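Home | Topics | Ask | Unanswered | Log in
3 min read

Taking kids to the Purkance open day, is the simulation station worth it?

Posted by studdale_mom

We're going to the Purkance robotics open day on Tuesday with my two kids and I'm so excited I've read the schedule four times. There's a spoon demo in the simulation room where visitors drive an on-screen arm in a kitchen. Has anyone done it? How close up do you get, and is it any fun if you've never touched a robot?

Clollmont Dave's Garage

Yes go. Parking is bad, use the lot on the Studdale side.

gearloose_514

We went in February and I loved it! They run it on a program they call Zulu, and you get two views to work with. The close one is my favorite, because you're right down at the spoon with a finger on each side of the handle, and you start to see how much room you have (a lot on the right, less on the left).

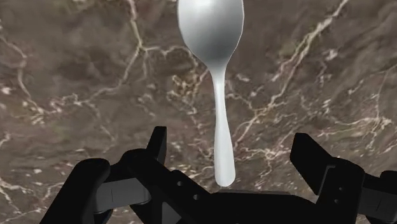 What I'd tell a first-timer

Go slow on the way down. I kept wanting to rush the last bit, and the staff person told me to line up with the handle first and think about closing later. Great advice! My daughter got the hang of it way faster than I did. Each turn is about 3 minutes, so get back in line if it's short.

The other view is the whole kitchen, with the white arm reaching over the marble counter. Switch to it whenever you lose track of where your wrist is. There's a big pot next to the spoon, so I'd keep an eye on that too.
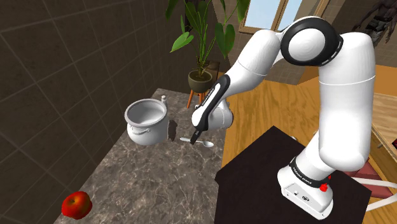
The wide view, gripper over the spoon handle, apple down in the corner.

pixelpotter

Agree with all of that, except I'd do the wide view first and the close one second. Room 307, up the stairs and left. Bring a snack, the café line was long when we were there.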